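Noseo Hiring and Retention Project: progress report to Sulitz Fund
Prepared by Yu-ting Ko, 17 December 2021
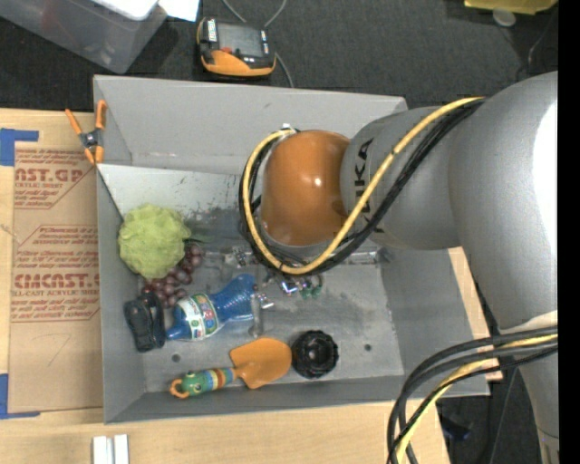 Recruitment and staffing

Stesent received 2115 applications in the period, of which 30 went to structured interview. Eight offers were made and all were accepted. Start dates fall in the new year.

The scoring sheet was revised in November. Interviewers now record marks before discussion, and the two sets are compared by Szu-yu Huang. Three interviews were rescored where marks differed by more than one band. No offer was affected.

Reference checks remain slow at the Salgado site. The form has been shortened and is sent on the day of the interview.

Exit interview data is incomplete for the first quarter and has been left out of the retention table (Annex B). Spending is within budget. The unspent training line is carried forward, subject to your approval.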